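**Floria kitchen robotics: progress note for July**
Prepared for Philomena Lynch, Ekness Fund
From Hae-won Gil

Dear Philomena,

Thank you for your patience with this one. I had meant to write straight after the open day, and then the week ran away with us as it usually does. The short version is that we opened the doors on Wednesday, 173 people signed the guest book, and we came home tired and very pleased.

You will remember that the second part of the grant was tied to showing the work to people who live nearby, and I'll admit I was nervous about it. We had planned for 100 visitors. Seung-woo Yeon had drawn up a schedule of 21 short demonstrations, and we got through every one of them, though the last few started late and a couple of families very kindly waited in the hallway with their coats on. Rajitha Biswas looked after the door and also, somehow, the tea.

The station that drew the longest line was the utensil one. It's a small job to watch — an arm, a holder, a few things from a kitchen drawer — but people leaned in and stayed. Ye-seo Yeom ran it all afternoon and let the visitors ask whatever they liked while the arm worked. One retired cook wanted to know why we hadn't started with ladles, and we had a good long talk about handles (she has promised to lend us some of hers). 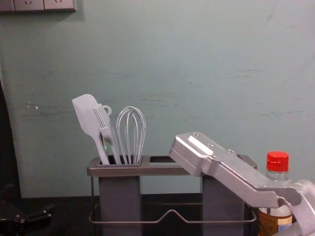
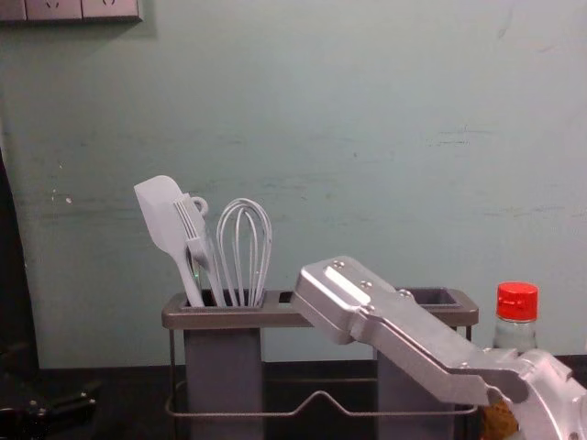 *The arm at the utensil holder, with the spatula, slotted turner and whisk in the left compartment.*

We asked everyone to fill in a card on the way out and 85 people did. Most of the comments were friendly, and several were useful. The one that came up again and again was that it was hard to hear Ye-seo from the back, so we'd like to buy a small speaker before the next event. Another was that the tables are too high for younger children, and we are looking for a low platform we can borrow.

On spending, we are within the budget you approved, with the printing a little over and the catering a little under. Trirkix will send their invoice next month, and I'll forward it with the receipts.

Next up is the visit to the Cha community center, where Seung-woo would like to run a shorter program with more time for questions. You'd be very welcome to join us, and I'll send the timetable as soon as the center confirms the room.

With warm thanks,
Hae-won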